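Open days should show the dull part

Apr 17, 2020

Skirnside held its open day for the public last June, and I still think about how it was run. Most of these events put the best machine on a stage, play some music and let it wave. Skirnside gave us folding chairs and a long morning of ordinary work.

Dilani Mollah ran the session I sat in on. She handed out hand-held grippers, the kind a person squeezes to collect practice moves for a robot arm, and let us try them. I was bad at it. Picking up a bottle cap took me 40 seconds. She told us her team had recorded 3,000 tries for a single task and thrown out 1,816 of them.

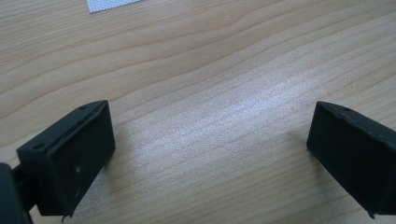
That second number is the one I wish more companies would share. I have been to the Ilten show twice, and both times the arm did one trick and the staff moved us along. People went home thinking the machines were either magic or a threat. Neither view helps a town decide whether to give a plant a tax break or what to teach in its high school shop class.

Some visitors at Skirnside were bored, and a few left before lunch. I don't count that against it. Sorting parts is boring, and so is teaching a machine to do it. Anyone who may end up working next to one should get to see that first.

The company plans another open day when visitors are allowed back. I would keep the folding chairs and give people more time with the grippers.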